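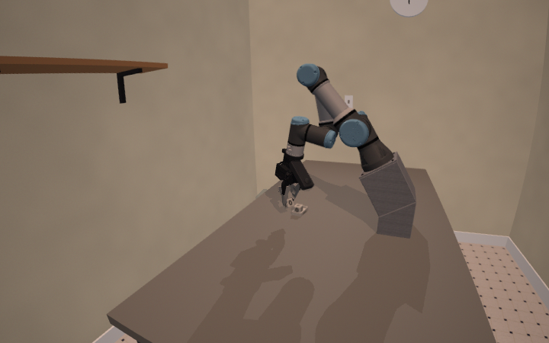 Rui Mota: Did the position drop out on the way home too, or only on the way out? Ours did it both ways until we swapped the GPS lead.

Both ways, Rui. I went back through the radio log to be sure, and the Ikia lost her position three times on the training run on 5th June. Each time the Zumitz set beeped, showed dashes where the lat and long should be, and then came good by itself. Voice on channel 16 was fine all along, which had me looking in the wrong place for most of an evening!

What I've tried so far:

Reseated the GPS plug behind the console. No change.
Swapped the fuse. No change.
Moved the antenna lead away from the wiper motor — I really had high hopes for this one. No change.

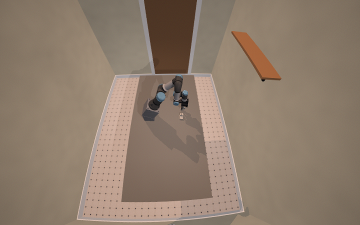 Then I ran the engine at the dock and watched the voltage at the back of the radio. It sits happily above 12 until the searchlight comes on, and then it sags and the position goes with it. I did it 8 times and got the dropout on all but 2. So I'm pretty much done blaming the GPS.

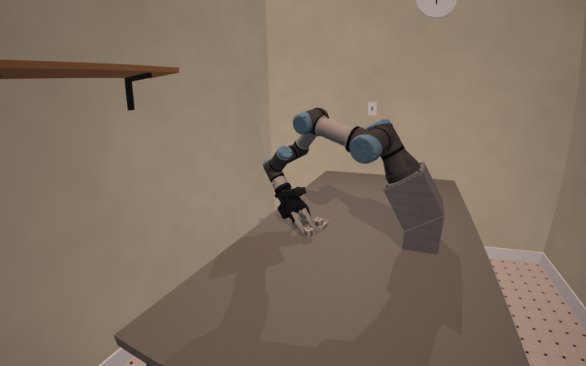 Attachment 3: robot arm reaching toward two small pale objects on a tabletop

Wiesława Lis asked if we can leave the searchlight off for now. We can in daylight, but I don't want anybody sent out for a casualty at night choosing between a light and a distress button that knows where we are. The Ikia stays on day calls until this is sorted, and Gopinath Kaimal has the other boat covering. 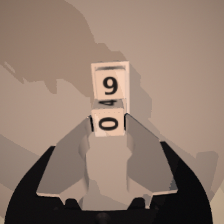
Xinyi Yuan
Radio and Electronics, Jinasbridge Inshore Rescue

Update: found a green, crusty ground connection under the Serrano switch panel, shared by the radio and the searchlight (whoever did that in March, we need to talk). Cleaned it up and ran the radio its own ground. Light on, engine idling, position held steady. I'd still like one proper night run before we call it fixed, so please leave the ticket open. Status: waiting on sea trial.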